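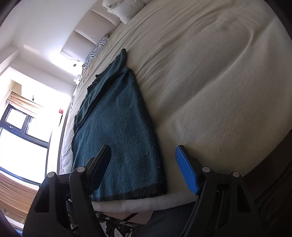 Linen turnover was the second task in our study of housekeeping time at the Flonley guest house. Covadonga Requena kept the time sheets and I did the folding and entered the results. Each trial began with a towel on a made bed and ended when it had been folded to the house pattern, a flat rectangle with square corners. We graded every fold on edge alignment, wrinkling and lint. Dark terrycloth was the hardest to grade well. On the teal towel, folded long and laid on the cream sheet, the left side is ruffled, one end comes to a crumpled point, and light specks of lint show against the pile. A fold like that scores 2 on our scale and has to be done over.

We logged 143 trials in April and dropped the ones with missing start times. The limit for a single towel was 68 seconds, taken from the Nieto work sheet. Most of the overruns came from refolding. Bath sheets were left out because the Premero set had too few of them to compare.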